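Chapter 4
Reading a Tabletop

Reading time: 9 minutes

I learnt to look at wood in my aunt's kitchen in Gristedcombe, mostly by being told to stop picking at it. Her table had a ridge down one side that I could follow with a fingernail (and did, all through Sunday lunches), and it was years before I found out that the ridge was grain, and that grain can tell you quite a lot about how a board was cut.

So before we get anywhere near oils and waxes, I'd like you to spend a whole chapter just looking. Pull up a chair to whatever table you've got. Pale wood is a kind place to start, as the lines are soft and your eye has to work a bit!
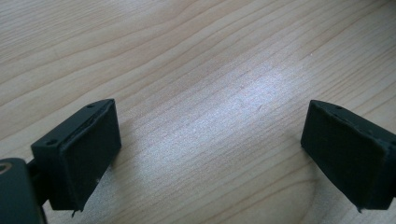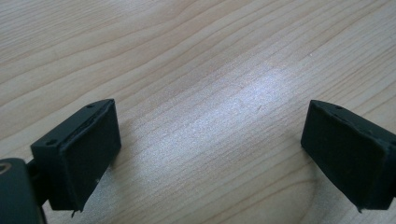
Pale tabletop. In the second picture the fine lines run on a slant, with a patch of glare across them.

Light is the thing beginners forget. Shine from a window or a lamp can wash the grain out completely, and I've had students at the Fimham evening class swear they'd found a worn spot when all they'd found was the ceiling light. Move your head. If the pale patch moves with you, it's glare, and you can leave the sandpaper in the drawer. If it stays put, get down low and look along the surface from the end of the table.

Then try your fingertips, with your eyes shut if you don't mind looking daft. Go along the grain first and across it second. I do this for 40 seconds each way before I write anything down, and I still find little dips I'd missed.

You'll need a soft pencil and some thin paper for the first exercise, which is a rubbing.

Related chapters
Chapter 3: Boards and How They're Cut
Chapter 5: Making a Grain Rubbing
Chapter 6: The Trondholm Bench, Before and After Oiling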